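Search articles, authors, keywords Search

4. What people told us about their caulk

4.1 Who wrote back

I should say up front that I went into this part of the study expecting to be bored. Caulk is not exciting. But the replies were the best reading I had all winter, and I've ended up giving them a much longer section than I planned (my apologies to anyone who came for the moisture readings, which are in Section 5).

We mailed the survey to 2225 owners of detached homes in Tastow, Rorkcombe and Jullgate, and 937 came back filled in well enough to use. The form asked when the outside joints around the windows and doors had last been resealed, who did it, what they used, and whether they'd noticed any trouble since. There was a blank box at the bottom for anything else. People love a blank box! Some used the back of the sheet too, and one taped on a second page with a drawing of their porch roof.

From the usable replies I picked 133 homes to visit, spread over the three towns so that old wood siding, fiber cement and vinyl all got a look. At each one I used the Karabulut sheet, the same two-page checklist described in Section 2, and went around the house clockwise from the front door. I started out doing the north side first and gave that up after a week – too much walking back and forth in wet grass.

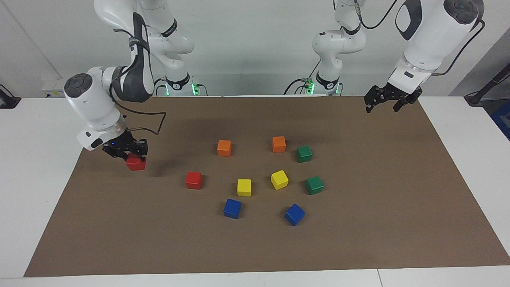

Figure 4. Small colored cubes on a brown mat, with two robot arms.

4.2 What "recently" means

The question about the last resealing gave us more trouble than any other. We'd left a line for a year, and a lot of people wrote "recently" on it. When I asked about this on the visits, "recently" covered everything from last spring to before the kids left for college. One owner in Tastow was sure the work had been done just after they moved in, then found the receipt in a kitchen drawer and it was a good deal older than that. So I'd treat the self-reported dates with some care, and in the tables I've kept the replies with a receipt apart from the ones going on memory.

The pattern in the receipt group is pretty plain even so. Joints on the sunny side had pulled away from the trim sooner than joints on the shaded side, and the split was nearly always along the siding edge, with the window edge still holding fine. On vinyl it was worse. Vinyl moves a lot between a cold morning and a hot afternoon, and a thin bead just can't stretch that far. Several of the beads I saw had been run straight over the old one, which hides the gap for a while and then peels off in one long strip, old and new together. I pulled one off in Rorkcombe without meaning to and had to go get my own tube out of the truck and fix it.

I also want to flag the bottom edge of the window. A fair number of owners (and, I'm sorry to say, a few contractors) had sealed the weep holes shut. Those little slots are supposed to let water out. With them plugged, rain that gets into the frame sits there, and you can often find it later as a soft spot in the sill or a stain under the paint inside. On our form we'd only asked whether the window was "fully sealed," and a yes looked like good news. It wasn't a good question and I'd word it differently next time.

4.3 Doing it yourself or hiring it out

I expected the hired work to win easily. It did come out ahead on backer rod, the foam rope you push into a deep gap before sealing it. Pros used it often and homeowners hardly ever did. On surface prep the two groups were much closer. Plenty of homeowners had scraped, wiped and waited for a dry day like the tube says, and their joints looked as good as anything I saw in the whole study. The neatest window in all three towns was done by its owner with a butter knife and a roll of painter's tape.

Money came up a lot in the blank box. People had been quoted all sorts of prices, the highest being around 1000 dollars for a one-story house, and many said they couldn't tell what the number was for. Did it include digging out the old bead? Moving the ladder around the back? A few had called more than one company and got quotes that didn't list the same joints, so there was no way to line them up side by side. I think this matters for the results – an owner who can't compare two quotes tends to put the job off, and the joint keeps opening while they think about it.

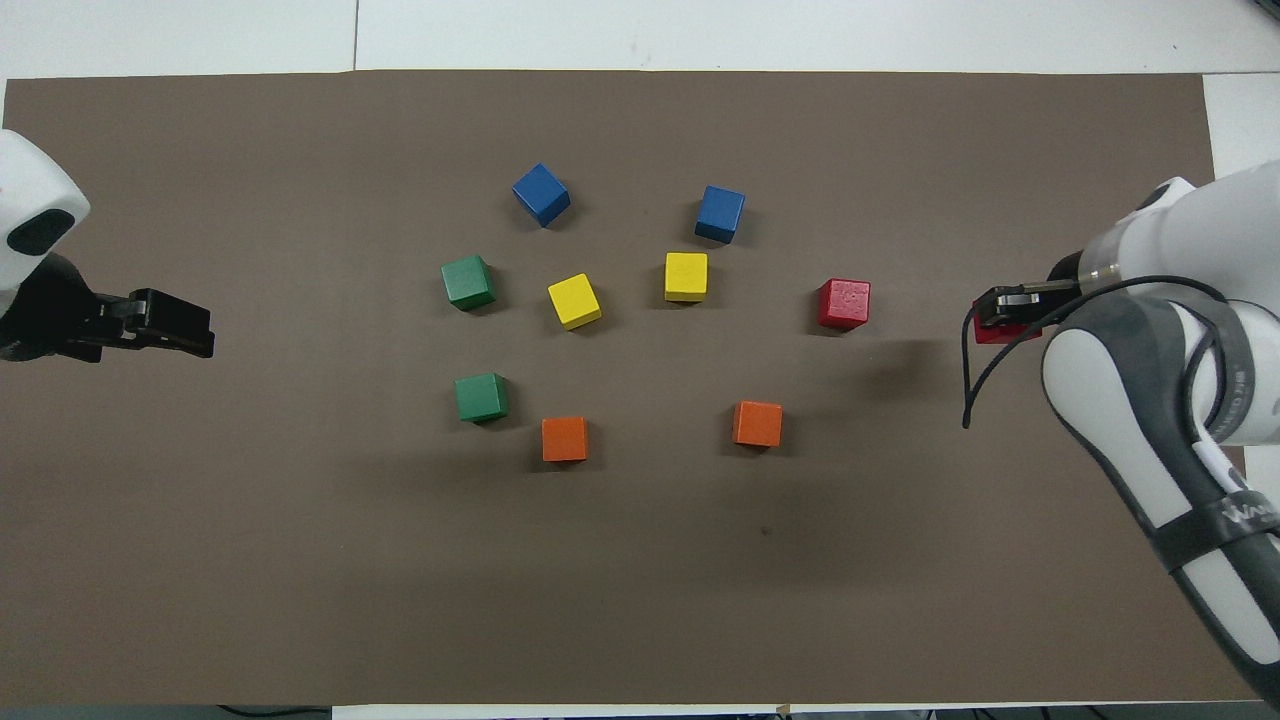 According to one reply from Jullgate, the price was never really the problem, and the writer would happily have paid it if somebody had walked around the house with them first and pointed at which gaps needed work and which could wait another year. The same reply went on to say that the only company willing to do that walk was booked until November, by which time it was too cold to seal anything.

I heard versions of this on my visits as well, mostly at the back door while I was packing up. It made me add a line to the checklist for the second round: did anyone show you the joints before giving you a price? The answers to that one are in Table 6, along with the split by siding type.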